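Collecting Demonstrations for a Block Placement Task in Simulation
Final project report, Kullus group, Landdale
12 December 2018

1. Background

Our project was to train a small network to control a robot arm from a wrist camera. The task is placing color-coded blocks on a pegboard. Most of our time went into collecting the examples, so most of this report is about that part. The training results are short and come at the end.

We started in March with the idea of using the real arm in the Brostcombe lab. We could only book it for 2 hours at a time, and much of each booking went to setup. After a few bookings we moved to a simulator and kept the task the same.

2. Setup

The simulated workspace is a wooden table with a pale blue board on it. The blocks are white with one colored end: yellow, red, green or blue. The gripper has two fingers with black pads. We drive the arm with a hand controller and save the wrist camera view, the joint positions and the gripper opening at every step.

The recording program is called Pringle. It began as a script that wrote everything to one folder. After we overwrote a day of work we changed it to make a new folder for every run and to refuse to start if the name was already taken.

The camera model uses a wide-angle lens, which leaves a round image with black corners. We kept the full circle. We tried cropping to a square, but the crop lost the sides of the table and made it harder to steer.
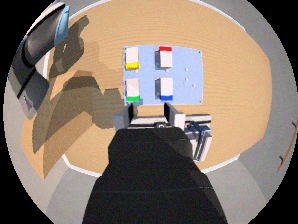 Figure 1. Wrist camera view in the simulator, gripper open, with the four blocks on the board.

3. Collecting the examples

Each example is one run by one operator. We wrote down three rules before the main round:

Start recording before moving the arm.
Do not restart a run because of a slow approach.
If a block falls off the board, stop and mark the run as failed.

The second rule was hard to follow. In the early runs we kept restarting until the motion looked smooth, and the network trained on those runs had no idea what to do when it was slightly off to one side. Later runs include corrections and they were more useful.

We recorded 887 runs. Of these, 400 were kept for training and 300 for testing. The rest were failed runs, practice runs and runs with missing joint data. We did not delete them, but they are not used below.

4. Problems

Block direction was not in our labels at first. A block can have its colored end toward the gripper or away from it, as the red one does in Figure 1, and we had only saved the position. We went back and added direction by hand.

Shadows also caused trouble. The light in the simulator was fixed, so the arm's shadows gave away where the arm was. Moving the light between runs helped, but we only did this for the later part of the set.

5. Results

The network learned to reach the correct block fairly reliably. Placing was worse, and most misses were at the last step, when the block has to line up with the peg. More examples of that step would probably help more than more full runs.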